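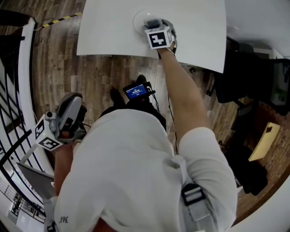

Week 4: Domes and flat bases

Culthorpe short course, handout for 30th April

A clear dome on a plain white board is a lovely place to start! The board gives you a clean ground, and the curve picks up a bright highlight along one side – look at the left rim and draw that first.

Before the session:
Read the Katayama notes from January, pages 80 to 100.
Bring a soft pencil and a putty rubber.

Try the dome low on the floor, seen from straight overhead, then crouch and draw it again from the side. The outline changes completely and it's great fun to compare the two.

Keep both sheets for week 5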